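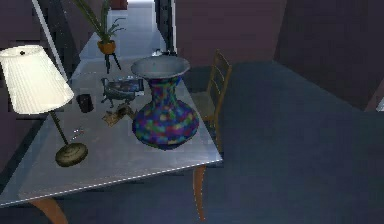
Do you need to read the Furex books in order?
Mostly you do, though the fourth one stands well enough by itself if that's the only one the library has in.

I've been meaning to write up this series since the summer and kept putting it off, partly because I wasn't sure what I thought of it and partly because the last book was still sitting unread in my bag. Well, it's read now, so on we go (mild spoilers for the early books, nothing about the ending).

Furex is the name of the salvage ship, and for most of the first book she doesn't go anywhere. She's stuck in dock at Uvport with a cracked hull and a crew who all owe each other money. I loved this! I know plenty of readers gave up at that point, and I can see why if you came for the space battles, but the arguing is so good that I'd have happily stayed in Uvport for the lot. The second book finally gets them moving and is, for me, the weakest. Too many chapters end with an alarm going off.
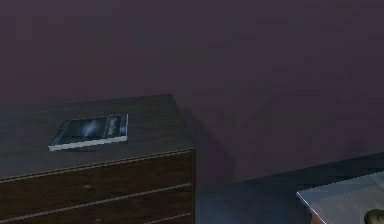 Dark brown chest of drawers, purple wall.

Book three is the big one at 520 pages and it's where the author stops explaining the engines and starts trusting us a bit. There's a long stretch told by the ship's cook which I read in one go with my tea going cold next to me. The translation gets better here too. I have the Wallner editions, which changed translator after the second book, and the jokes suddenly land. The slang is still odd in places - everybody says "blimey" for about a chapter and then never again.
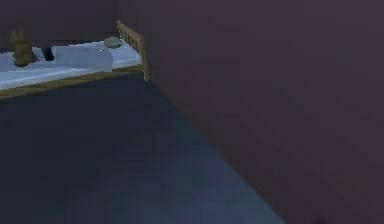

The cabins are one of the things I like best in these books, because you always know who sleeps where and who is cross about it. The navigator has the good one. The engineer gets a narrow bunk under the stairs, and when the ship rolls she braces her feet on the end of it. I'd been picturing something all metal until book four mentions the rail, and now in my head it's exactly that sort of slatted bed end, thin spindles with a bar across the top, only bolted to a spaceship. It's a small detail but it made the storm chapter much scarier, as she's hanging on to it for most of the night.

I picked up the fifth from Mosley, the second-hand bookshop by the station, and it had somebody's pencil notes all through the opening. They did not like the captain. By the time the mutiny came round I was rather on their side.

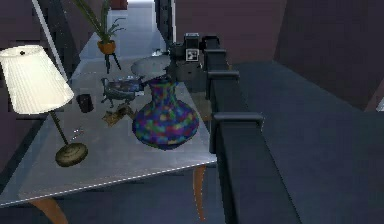 Lamp, vase and plant on a table

Page 13 is the one with the letter on it, and if you've read it you'll know the one I mean. I went back twice to check I hadn't misread the date. It changes what you thought was going on in the first book, and I'm still not sure it quite works, as the cook surely ought to have noticed. But I was up far too late finding out, so I can't complain.

I'll do the short story collection next, once my copy turns up. After that it's back to the fantasy pile.

Posted December 21, 2020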